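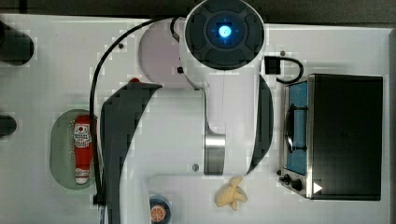 What does a new member need before joining the robot arm group?
A signed safety sheet and a free evening. The rest gets taught at the bench, and most people are moving the arm themselves by the end of their second session.

Wirnomstead Robotics Club
Minutes of the autumn planning meeting, 21 September 2026

Present: the chair, the secretary (minutes), the leads for the arm group, the code group and the junior group, and most of the regular members. Apologies were received from the workshop lead.

1. Minutes of the June meeting

Agreed as a true record, with one correction. The item on the spare laptop should say that it was given to the junior group for good, not lent. The junior group lead was very pleased to have this in writing.

2. Arm group report

The arm group has had a cracking summer. The kitchen task now has its own table, and the members who worked on it were keen to tell everyone how far it has come. The idea, for those who missed June, is that the arm tidies a play kitchen: it is given the name of a thing, finds it on the table, picks it up and puts it where it has been told. Toy food is a lovely thing to practise on. A banana bunch and a ketchup bottle ask for completely different grips, and the group has learned more from those two than from a whole term of stacking blocks.

The lead reported that the arm managed the full bottle-to-plate move in 15 tries out of 30 at the last proper test. There was a round of applause, as the June figure was 2. The misses were mostly the same miss: the arm comes down a little short, nudges the bottle and sends it rolling. Two members think the fault is in the calibration, one thinks the approach is simply too fast, and the discussion went on for some time and was great fun to listen to. It was agreed to try the slower approach first, as it means changing a single line.

The banana remains the group's favourite. It is also the hardest thing they have, as the arm has to choose which part to take hold of. A member suggested always going for the stem end. The lead said this had been tried in July and worked nicely until the bunch was turned round — the code has to learn which end is which, and that is the next job.

The toy oven was discussed at length. Some members would like to see pans moved on and off it at the open evening. Others felt the handle was asking for trouble in front of parents. Agreed that pans can be shown if they work five times in a row in the week before, and left out if they don't.

Action: arm group to run the slower approach and bring the results to the next meeting.
Action: arm group lead to write up the grip notes so that the code group can read them too.

3. Cables

Raised by the code group lead. Cables lying on the table can end up in the way when the arm swings round, and everyone who uses it should look at where they run before pressing start. A member asked whether they could be clipped down. The chair was in favour, as long as there is enough slack for the full reach. The secretary asked for this to go on the starting checklist and it was agreed straight away.

Action: code group to add a cable check to the starting checklist and print a fresh copy for the wall.

4. The Valderrama Cup

Entries have opened for the Valderrama Cup and the club would very much like to go. This year's challenge is called "Clear the Table", which could hardly suit us better. Teams get a table they have not seen before, with a mixture of household objects, and score for each one put in the right place. There are extra points for doing it without a restart.

The entry fee and travel together come to £400. The club has the money, but it would leave little for parts before the spring. The junior group lead offered to run a cake stall at the open evening and the offer was taken up with great enthusiasm. It was also suggested that Hileck, the shop which sold us the last set of fingers, might be asked for help with travel. The chair will write to them.

Vote on entering one team: carried, none against.

Action: secretary to send in the entry form.
Action: chair to write to Hileck.

5. Floltenine

Floltenine is the club's own program for telling the arm what to do, and the code group showed the new version on the big screen. You can now type a sentence such as "put the banana on the plate" and get the steps listed before anything moves. Several members asked to have a go and the meeting ran over because of it. The best moment was when somebody typed "make lunch" and the program listed one step, which was to wait.

Older saved routines will not open in the new version. The code group lead will convert them, but asked people to say which ones they still want, as there are a great many called "test".

Action: all members to look through their routines and delete the old ones.

6. Junior group

Numbers are up, which is splendid news. The juniors have asked if they can work with the big arm as well as the small kits. Agreed for pairs, at slow speed, with an arm group member at the stop button. The juniors have also drawn up their own list of toy food they would like added. It is long and has a lobster near the top. The arm group will see what the budget allows.

7. Any other business

The key to the parts cupboard has been found and is back on its hook.

Please write on the parts sheet when you take the last of anything, screws included.

A member asked if the club could have a second table so that two tasks can stay set up at once. Carried over to the next meeting, when the workshop lead will be there to say whether one fits.

Meeting closed. Tea was made and the arm was switched on again.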